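3. Collecting the demonstrations

Our policy learns from examples, so the biggest job of the term was making them! We picked cloth folding because it looks easy and is hard to write rules for. Godau, our name for the whole setup, takes recordings made with hand-held grippers. You fold the thing yourself, holding the tool, and the camera on it sees what the fingers see.

We did most of the recording at Brurnbridge in May, down on the floor. By the end we had 469 demonstrations. After throwing out the ones with lost tracking or a dropped corner, 451 were left - way more than we had hoped for. 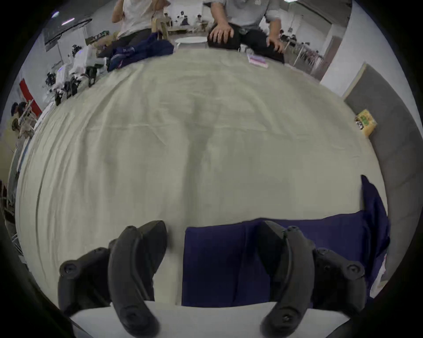 Figure 4. Gripper view during a session, with a navy cloth between the fingers.

The first thing we learned is that people fold very differently. Some go slowly and smooth every edge, others flip the cloth over in one move (fun to watch, awful to learn from). We wrote a short instruction sheet after the first 149 recordings and the later ones are much more alike.

Dark fabric on a pale background was also a great choice, as our Tiwari segmentation script finds the outline easily. Of the kept demonstrations, 182 use a second fold, and we trained on those separately. Results for both sets are in section 4.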